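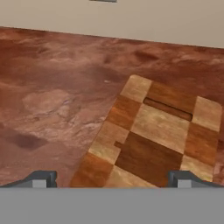
OK so I finally finished the great spice cleanout and I have thoughts. Thread, probably a long one, go get a snack

First, the damage. I own 27 jars of spices. I cook maybe five dinners a week and I'd guess I use six of them. The rest have moved apartments with me twice

The oldest was a jar of ground mace from Bako, the grocery near my first apartment. I don't remember buying it. I have never cooked a thing with mace in it. It smelled like a cardboard box

Three open jars of cumin!! Every time I make chili I stand in the store going "do we have cumin" and the answer is apparently always yes, we have so much cumin

What got me started was a lentil soup back in July. I followed the recipe exactly and it tasted like warm water with lentils in it. Blamed the recipe, blamed the lentils, left a slightly snippy comment (sorry to that website). Then I made it again at my sister's with her paprika and her coriander and it was SO good

So the test I used: shake a little into your palm, rub it with your thumb, sniff. If you have to go looking for the smell, toss it. Whole spices get a second chance, crush one first and then sniff

Whole ones did way better than I expected btw. My peppercorns, cloves and a bag of cumin seeds (yes, more cumin) were all fine. Nearly all the ground stuff went 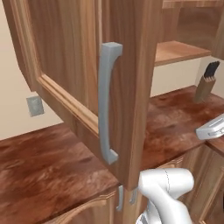

Things that were totally dead: ground ginger, both paprikas, the mace, dried parsley (was it ever alive?), and a curry powder I was emotionally attached to

Things that surprised me by hanging on: cinnamon, bay leaves, and a chili powder that made me sneeze for a solid minute

I kept nine in the end. Nine! I lined them up and felt like a person with her life together for about an afternoon

Then I went to Ivetti to restock, because they sell from bins and you can get as little as you want. I bought two spoonfuls of ground coriander for less than a dollar. The guy at the scale did not even blink

Their smoked paprika is a different food from the one I threw out. It's red, for one thing. Mine had gone the color of a paper bag

I did cave and order one fancy thing, the Drestia cardamom everybody raves about. Green pods, tiny tin, kind of painful price. It's lovely – I put it in rice pudding and then in coffee and then in pancakes, and my household has now asked me to stop

Also got a cheap hand grinder, the little Mostine one. It cost me 20 bucks and it's great for cumin and coriander, pretty useless for cinnamon sticks. Clean it by running a spoonful of dry rice through. Learned that after the cardamom got into the pepper

Storage, since a bunch of you asked when I mentioned this last week: I used to keep everything on the shelf over the stove and that's about the worst spot. Heat and steam all day long. Mine live in a drawer now, on their sides, with the date on a strip of masking tape

I write the date I opened it, not the date I bought it. Ground stuff gets a year, whole stuff gets as long as it still smells like something

Oh, and don't shake the jar right over the pot. Steam goes straight up in there and that's how you get the brick of garlic powder. I've chipped at that brick with a butter knife more times than I'd like to admit

Remade the lentil soup last night with all the new stuff and there were no leftovers. Will post the recipe once I figure out how much coriander I put in, I was just kind of throwing it at the pot

Someone please tell me what people use mace for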